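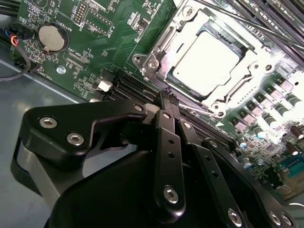 Pindden Hardware Forum > Servers > Board loses BIOS settings after power cut

chien_la
Server board, green PCB, coin cell in the holder marked BATTERY1. Clock resets whenever the chassis is unplugged overnight. Cell reads 2.53 V. Can I swap it without pulling the board? Carnow lists the chassis as 2U and the manual skips the battery entirely.

golestani_r
Yes. Unplug the power supply, hold the power button for a few seconds, push the clip back and lift the cell out. Plastic tool only. The standoff screw is right next to the holder and a metal driver will slip onto it.

Bảo Văn
Disagree on unplugging. I change the cell with standby power on so the settings survive. Six boards done that way, no losses.

golestani_r
And one dropped cell on a live board ends that streak. Write the settings down – it takes a few minutes.

gonix53
Agree with golestani_r. Also, 2.53 V is low but check the holder contact before blaming the cell. I had one with a bent spring that read fine on the meter and still lost the clock.

Bảo Văn
Fair on the contact. I still think standby is OK with steady hands.

chien_la
Do I need to reseat the CPU while I'm in there? Someone at work said to.

golestani_r
No. Leave the load plate shut. It has nothing to do with the clock.

chien_la
Swapped it with the power off. New cell reads 3.2 V. Will leave it unplugged tonight and check the clock at 6 am.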